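Notes on Running the Clellaron Miner at Home: Power, Noise and Pool Settings

24/09/2025

Readers of this blog have asked for a longer account of the Clellaron, the compact SHA-256 unit that I have been operating since August. The present entry sets out my observations on power, noise, temperature and pool configuration. It is not a purchasing recommendation. Conditions differ from one household to the next, and electricity contracts differ more still.

The unit was bought second-hand from a dealer in Mundstead. It arrived with its power supply, one network cable and no printed manual. The seller supplied a login and password on a slip of paper, both of which I changed before connecting the machine to the pool. Anyone buying used mining equipment should do likewise, and should also reinstall the firmware from a source they trust. A machine that has passed through several owners may still be directing part of its work to a previous owner's account, and the status page will not necessarily show this.

Electrical supply

The first matter to settle is the circuit. I had the unit placed on its own line, run from the main panel to the utility room and fitted with a separate breaker. The electrician, Mahtab Najafi, advised against the use of any extension cord, and I have followed that advice throughout. She also asked that the socket be mounted high enough on the wall to be reached without moving the machine. It seemed a small point at the time. I have since been grateful for it on each occasion when the unit needed to be shut off by hand.

In its standard mode the Clellaron draws 2412 watts at the wall, measured with a plug-in meter left in place overnight. The low-power mode reduces this considerably, at the cost of a lower hash rate. I changed to low-power mode in the second week and have remained there. The difference in daily income was small enough to be lost in the ordinary movement of the exchange rate, while the difference in the electricity bill was plain.

Those on a variable tariff may wish to schedule the machine. The control page allows start and stop times to be entered, although the clock resets to its factory time zone after each firmware update. I lost one night of cheap electricity to this before I noticed. The time zone is found under the network settings, and not under the system settings where one would look for it.

Noise

The maker's published noise figure was taken under conditions that I cannot reproduce. In the utility room, with the door closed, the machine can be heard in the hallway as a steady hum. With the door open it is not possible to hold a conversation beside it. The fans run at full speed for a short period at startup, and this is considerably louder than anything that follows. Persons living in apartments should consider this before ordering, particularly if the unit will restart by itself after a power failure in the night.

I considered a sound-reducing cabinet from Rorkard and decided against it. The cabinet is well made, but it requires an inlet and an outlet duct, and the utility room has only one window. A simpler measure was to place the machine on a dense rubber mat. The hum carried through the floor was reduced at once, and the room below became usable again.

Temperature and air

The hash boards have been held below 80 degrees Celsius, which is the limit I set in the control page. When the limit is reached, the firmware lowers the frequency step by step and does not stop the machine outright. I regard this as the correct behavior. An abrupt stop followed by an automatic restart would place a greater strain on the boards and on the supply.

Exhaust air leaves through the window by way of a 200 millimeter duct. A narrower duct was tried first and proved unsuitable; the fans rose to their highest setting and stayed there. The intake side should be kept clear. In our house the intake faces the laundry shelves, and lint gathers on the grille more quickly than I had expected. It is now brushed every Sunday or thereabouts, with the machine switched off.

I had hoped to make some use of the warm air in winter. Fereshteh Farahani, who has written to this blog before on the subject of heat recovery, reports that she directs hers into an unheated workshop by means of a simple flap valve. Her letter included a sketch, and I intend to build something similar before the cold weather. The principal difficulty will be keeping damp air from returning through the duct when the miner is idle.

Pool configuration

The Clellaron accepts three pool addresses and moves down the list when the first does not answer. I use Kashindye as the primary pool. Its payout threshold is modest, and its worker page loads without trouble on an old phone. The second and third entries belong to a different operator, so that a failure at one company does not stop the machine altogether.

Some points regarding the settings page may save others an evening. The worker name must not contain a space. The page will accept one, and will report that the settings have been saved, but the pool will then reject every share. The password field may be left at its default with most pools. After any change the mining process must be restarted from the menu; refreshing the browser does not apply the new address.

In the first nine days the rejected share rate was higher than I considered acceptable. I suspected the pool, then the firmware, and finally the network cable, which was the one supplied by the dealer. A new cable brought the rate down the same afternoon. I record this for the benefit of anyone who, like me, is inclined to begin with the most complicated explanation.

Wallet and records

Payouts are sent to a wallet address used for no other purpose. This makes the yearly accounts far easier to prepare. For each payout I record the date, the amount received and the exchange rate on the day, and I keep the electricity bills in the same folder. The recovery phrase is written on paper and held outside the house. It has not been photographed, and it has not been stored on any device with a network connection. I would urge every reader to observe the same rule.
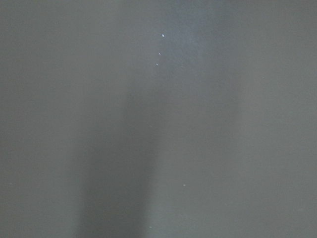
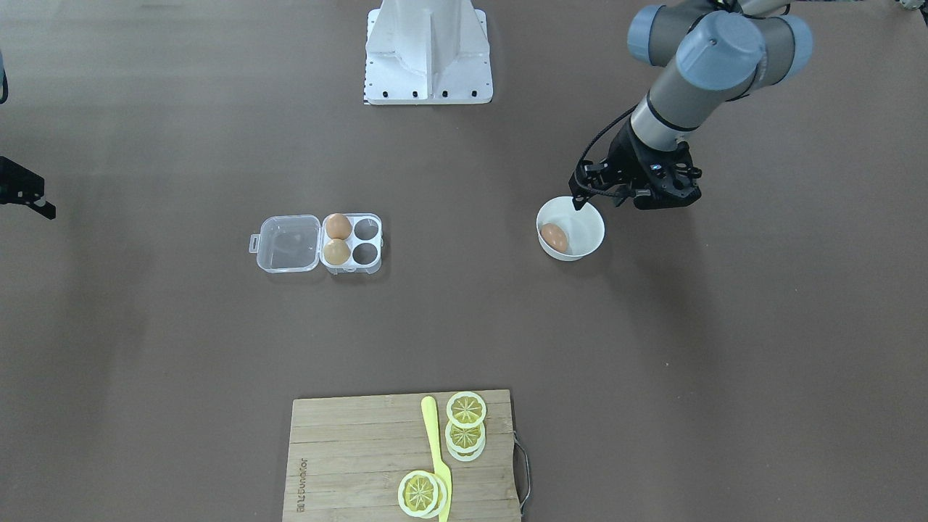 On the question of payback I must remain cautious. The online calculators assume a fixed network difficulty and a fixed price, and neither has been fixed for a single week of my ownership. I enter my own metered consumption in place of the maker's figure, reduce the expected income to allow for interruptions, and add the cost of the dedicated circuit and the ductwork. Calculated in this manner, the result is a good deal less cheerful than the seller's. The machine covers its electricity in low-power mode during the cheaper hours. It has not yet begun to repay its purchase price.

Several correspondents have asked whether I would add a second unit. The utility room could not accept one without a second duct, and the main panel has little capacity left. For the present I shall continue with one machine and publish the winter figures once the flap valve has been fitted. Questions on firmware versions may be left in the comments, and should state the control board revision, as the installation files for the two revisions are not interchangeable.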